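Chapter 18
Bailments: When Your Things Are in Someone Else's Hands

What you will find in this chapter
18.1 Handing over and taking back
18.2 How much care is enough?
18.3 Tickets, signs and small print
18.4 When the thing goes to the wrong person

You have probably been a party to a bailment already this week without giving it a moment's thought. Perhaps you dropped a coat at the dry cleaner, or left your car with the attendant in a parking garage, or lent your neighbor a ladder that you are still hoping to see again before the gutters need doing. In every one of those cases you kept ownership of the thing and somebody else took possession of it, with the understanding that it would come back to you or go where you directed. Lawyers call the person who hands the thing over the bailor and the person who receives it the bailee. The words sound a bit dusty, I know, and students mix them up every year (I did too, for most of a semester), but by the end of the first section they should feel quite comfortable.
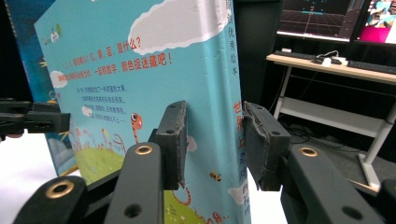

Figure 18.1 Personal property: a hardcover picture book with a light blue cover.

Let us begin with a story that we will come back to several times. Siham Daher owned an old accordion that had belonged to her grandfather. One July she took it to Beden Music, a small repair shop in the town of Rurville, and left it with the owner, Sheena Rankin, to have two sticking keys looked at. The price was set at 50 dollars. Ms. Daher was given a paper ticket with the number 191 on it, put the ticket in her purse, and went off to visit her sister. When she came back for the accordion, it was gone. A man had come in, said he was collecting it for the family, and walked out with it, and he had not been asked for a ticket at all.

Now, before you read any further, stop for a minute and ask yourself who ought to bear that loss. Most people have a strong feeling about it right away. Hold on to yours – jot it in the margin if the book is your own – and see whether it is still the same when we reach Section 18.4.
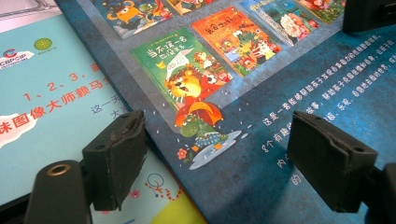
Three things have to be in place before a court will say that a bailment exists. There must be personal property, meaning something movable, so a house or a field won't do. Possession of it must pass to the other person. And that person must accept it, knowing that he or she has it. The second and third of these cause most of the arguments. If you hang your jacket on a hook by the door of a restaurant and eat your dinner across the room, the restaurant has usually not taken possession of anything. If you give the same jacket to a clerk at a checkroom counter, it has. And what about the gloves in the pocket? Or a diamond ring in the pocket, which the clerk had no reason to expect? We will spend some happy time on that ring in Section 18.1.

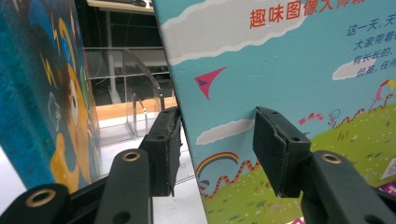

Photo credit: Drevberg

Once there is a bailment, the next question is how carefully the bailee must look after the property. The older cases sorted bailments by who got the good of them. Where only the bailor benefited, as when a friend stored your piano for nothing, the friend owed slight care. Where only the bailee benefited, as with that borrowed ladder, great care was owed. Where both gained something, ordinary care was the rule, and our accordion repair belongs in that last group. Many courts have since moved toward a simpler test and ask what a reasonable person would have done in all the circumstances, though you will still meet the older labels in a good many opinions, and it is worth being able to recognize them.
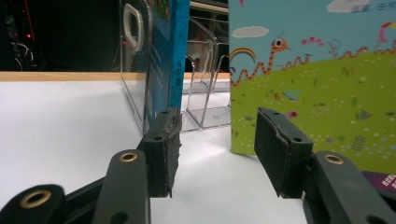 Delivery to the wrong person is treated more strictly. A bailee who hands the goods to someone with no right to them has traditionally been held liable even if the mistake was an honest one. You may find that harsh, and some judges have found it harsh as well. We will read one appeal closely, Siriwardena, which is set out in shortened form at the end of the chapter, and I would ask you to read the dissent with as much patience as the majority.

A word about the small print. Tickets and wall signs often announce that the business is "not responsible for loss or damage." Whether such words have any effect depends on several things, among them whether the customer had fair notice of them and whether the state allows that kind of business to limit its liability. Rules differ from one state to the next, so keep your own state's statutes close by as you work through Section 18.3.

Terms to know before you go on: bailor, bailee, possession, ordinary care, misdelivery, exculpatory clause.

18.1 Handing over and taking back

Possession, for our purposes, has two parts: physical control of the thing and the intent to control it. Take the parking garage first. If you drive in, choose your own space, lock the car and carry the keys away with you, many courts will say that you have merely rented a spot for a while. Give the keys to an attendant, and the answer commonly changes.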